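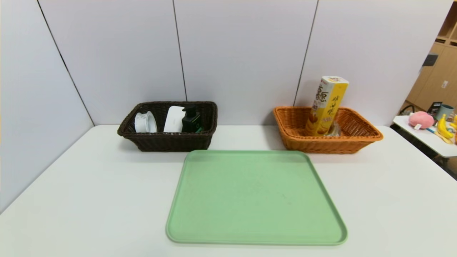
A plastic tray with two wicker storage baskets on a white tabletop.

Storage basket (household)

Reading time: 2 min
Print | E-mail

A storage basket is an open container kept on a table, shelf or counter to hold small household goods. The type most often seen in homes is rectangular, with straight or slightly sloping sides and a thick rim that stiffens the opening. Unlike a carrying basket, it usually has no tall handle, so that it can slide under a shelf.

Materials

Traditional wicker is woven from willow, rattan, reed or similar plant stems. Many modern baskets copy the weave in plastic strip or paper cord. Plant wicker is light and lets air through, but it can crack if it dries out and may mold in a damp bathroom. Plastic weave can be rinsed under a tap. Colors run from pale straw through caramel to dark brown, and households sometimes use color to tell one group of goods from another.

Use

Baskets are commonly sorted by purpose. One may hold toiletries and cleaning items, such as a pump bottle, while a second holds packaged food, such as a box of cookies. Keeping the two apart prevents leaks from reaching food and keeps scents from passing into it. Tall items are normally stood upright. Flat pieces can be leaned against the back wall of the basket, where they take up little room.

Small packets tend to sink to the bottom and be forgotten. In her household guide Allow, Rajkumari Ahuja recommends emptying each basket every June and checking the dates on food before it goes back in.

Basket and tray

A tray is often kept with a pair of baskets. It has a low rim and gives a flat place for sorting, or for carrying a few things to another room. Plastic trays with rounded corners are easy to wipe and do not catch crumbs in the corners. A tray can also be set beneath a basket to protect the tabletop from drips.

Sizes

There is no common standard. The maker Rivitz lists 209 storage baskets in its catalog, only five of them sold with a matching tray. Nobuhle Engelbrecht, writing in the trade newsletter Bajpai, advises measuring the shelf first and leaving two inches above the tallest item.

Care

Wicker is dusted with a soft brush and wiped with a cloth that has been wrung out well. It should dry away from direct heat. A cloth liner helps where the weave is rough or where loose wrappers might snag.

Related articles
Serving tray
Pump dispenser
Rattan
Shelf liner
Cistia (weaving pattern)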